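The washing machine that came with the apartment 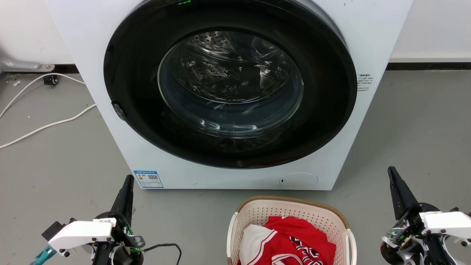

Ranjbar, January

I have lived in this apartment long enough now to have opinions about the washing machine. It came with the place. It's a white front loader with a big black ring around the door, and every word on it is in Chinese, which I read badly and slowly. For the first few weeks I used one program, the one the landlord's agent had pointed to, and left everything else alone.

Then I had a weekend with no plans and a translation app called Lunon on my phone, so I sat on the floor and went through it all. The block of small print to the right of the door took the longest. The app made a mess of it the first time and gave me something about the heavy sleep of children. On the second try, with my thumb out of the way, I got a sensible version. I wrote the useful bits on a card and taped it inside the closet door.

The dial was easier. There's a cotton program that takes forever, a mixed program that is fine for nearly everything, and a quick one that I use more than I should. Mixed takes 60 minutes. I had been running cotton for everything, T-shirts included, and wondering why my evenings disappeared.

The other thing I had never touched was the little round cover at the bottom right. My last place had a top loader in the basement, shared by the whole building, and if it had a filter I never met it. I put down a towel and a baking tray, opened the cover with a coin, and let the water out. There was a lot more water than the tray could hold. The filter itself had a hair tie, two coins and a gray wad of lint in it, and I don't own hair ties, so that one goes back a tenant or two. I now do it once a month, with two towels.

Sorting. I used to be serious about this. I had a bag for whites, a bag for darks and a bag for towels, and it meant I never had enough of anything for a full load and always had three bags sitting around. Now I have one beige plastic basket with holes in the sides, and when it's full I do the wash. The exception is anything red. I have a red top with white trim that I like a lot, and it went through its first few washes alone in cold water. I also keep a sheet of Vundia color catcher in with it when it shares a load. I couldn't tell you how much the sheet does. The white things have stayed white so far.

I carry the basket over, put it down right in front of the door and load from there. It sounds like nothing, but at the old place I'd carry an armful down two flights and lose a sock every time. The basket is also good for the trip back, though wet clothes in it will drip through the holes — I found that out on the rug.

Some costs, for anyone setting up a place of their own. The basket was the cheap part. I bought a folding drying rack from Ollateck, which holds one full load if you leave the towels for another day. The spin speed matters more than I expected. At 1000 the clothes come out damp and dry on the rack overnight in winter with the heat on. I tried a lower setting for sweaters and they took two days and smelled like it.

I've also stopped closing the door between loads. The rubber seal had a few dark spots when I moved in, and I scrubbed them with an old toothbrush and some vinegar. The spots at the bottom of the fold are still there but fainter. Leaving the door open a couple of inches has kept new ones from showing up.

Still on the list: wiping down the front panel, which always has specks on it down low, and sweeping that corner, where little white bits collect on the floor by the cable. I also want a small shelf for the detergent. It lives on the kitchen counter at the moment, next to the rice, and I would like it to live somewhere else. The wall above the machine would do, but I need to ask about drilling first.

© Notes from a Small Apartment | Contact | Back to top

This site uses cookies to remember your settings. By continuing to read you agree to their use. Accept | Manage preferences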